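Our day out at the Hekach open house

I had been meaning to get over to Hekach for years, and every February something came up: snow, a bad knee, once a leaking boiler. This year my friend Saskia Waaka simply put my name down next to hers, and off we went with a thermos and far too many sandwiches.

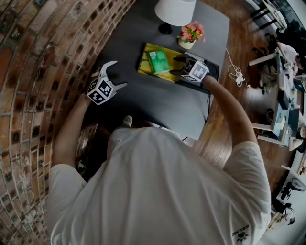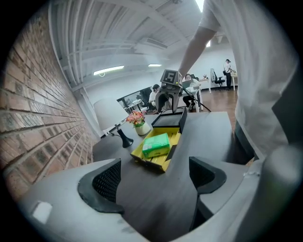

For anyone who hasn't been, Hekach is an old paper mill on the river, and once a year they open up the parts that are normally kept shut. The tour costs 6 dollars and takes two hours, or closer to three if Irena Witkowska is leading it, as she was for us. She worked on the drying floor as a young woman and she still talks about it as if her shift starts tomorrow — we could have listened to her all day!

The mill once employed 300 people, and Irena seemed to have a story for most of them. My favorite part was the rag loft, a long, low room under the roof where the sheets and shirts were sorted before they went down to the beaters. The floorboards are worn into shallow dips where the sorters stood. I put my own feet in one of them and felt quite moved, I don't mind telling you.

Afterward there was soup in the old boiler house (barley, very good, and they let you have seconds) and a little shop where I bought two packs of writing paper I certainly didn't need. Saskia bought a calendar. We took the slow road home along the river, and she has already asked me to keep next February free.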